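Chapter 10
Visiting a Working Robot

In this chapter you will:
learn what to look for when you watch a robot at work
learn the names of the main parts of a robot arm
compare a task done by hand with the same task done by a machine
plan and write up a visit report

Key words: arm, joint, wrist, gripper, payload, operator, repeatability, cycle

10.1 Why go and look?

Most of what you have read so far in this book could be learned at a desk. You know that an arm is a chain of rigid links joined by moving joints, and that the part fixed to the end of the chain is chosen to suit the job. You have worked out how far an arm can reach and how much it can lift. None of this tells you how long a simple job takes, how noisy the machine is, or how often the operator has to step in. For that you need to stand near one for a while with a notebook.

Many firms and colleges hold open days. Some are aimed at buyers and some at families, and the two are run quite differently. At a buyers' day the machine will usually repeat one job at full speed. At a family day it may be slowed down, and the operator will stop often to answer questions. Find out which kind you are going to before you write your questions.

10.2 The open day at Nevavholm

The example used in this chapter is a Saturday open day held in February at the Arkora training centre in Nevavholm. A class from Morkelwood College attended with their teacher, Siham Abu Hammour. The class was split into 2 groups. One group began in the machine hall, where the large welding and stacking arms are kept behind fencing. The other began upstairs in the Hijazi room, where smaller arms are used on tabletops for handling light objects. They changed places after the break.

Before the visit each student was given a single sheet with three headings: what the machine did, what the operator did, and what I did not understand. Ms Abu Hammour asked them to fill in the third heading first. Several students found this hard at the beginning of the morning and easy by the end of it.

In the machine hall the students watched a stacking arm move sacks from a conveyor to a pallet. It followed the same path every time, and the sacks arrived in the same place every time. One student timed a full cycle with a phone and then timed the next few. The readings were so close that she suspected her own thumb of causing the difference. This is a good example of repeatability, which you met in Chapter 9.

10.3 Handling everyday objects

The work in the Hijazi room looked less impressive at first. Two arms were fixed at a table covered in black cloth, and the objects on show were the sort found in any kitchen or office. Students who had come straight from the machine hall expected something faster.

The task was to put one object on or into another. A person does this without thinking. You look at the cup, pick it up, carry it across and let go when it feels right. To plan the same job for a machine, each part has to be considered separately. The gripper must close on the cup at a sensible height and hold it firmly enough to lift it, but a thin cup squeezed too hard will bend. The arm must then bring the cup over its target and lower it by the right amount.
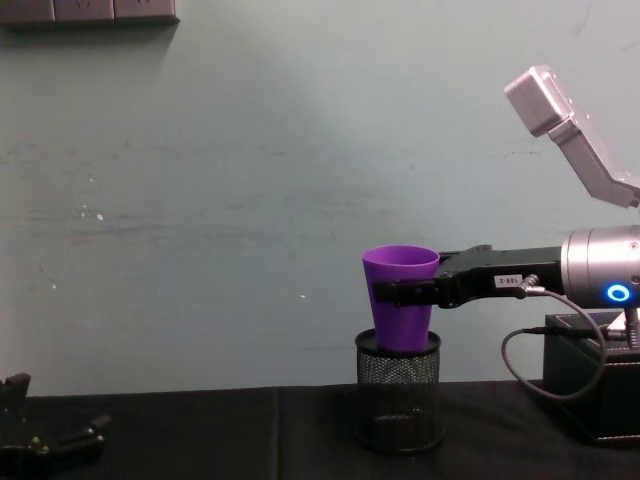 The group was asked to think about what can go wrong at the moment of release. If the cup is leaning when the fingers open, it may settle at an angle or tip over. If it is still too high, it will drop. If the arm continues downwards after the cup has met the object beneath it, the arm will push, and a light object may slide across the cloth. People correct for all of these by feel. An arm may need force readings or camera pictures before it can do the same.

One student asked why the demonstration used a cup and a pen holder when real factories handle boxes. The operator replied that boxes are easy: they have flat sides and are usually all alike. Objects from a home vary in shape, stiffness and surface, and a machine meant to help in a home would have to cope with them.

10.4 Writing up a visit

Write your report within 2 days, while your notes still make sense to you. Keep what you saw apart from what you were told. "The gripper held the cup by its side" is something you saw. "The gripper can hold a full bottle" is something you were told, unless the operator did it in front of you. Both may go in the report, but the reader should be able to tell which is which.

Activity 10A is on page 52. Read it through before you continue with the section on grippers, and bring a cup and a pencil pot to the next lesson.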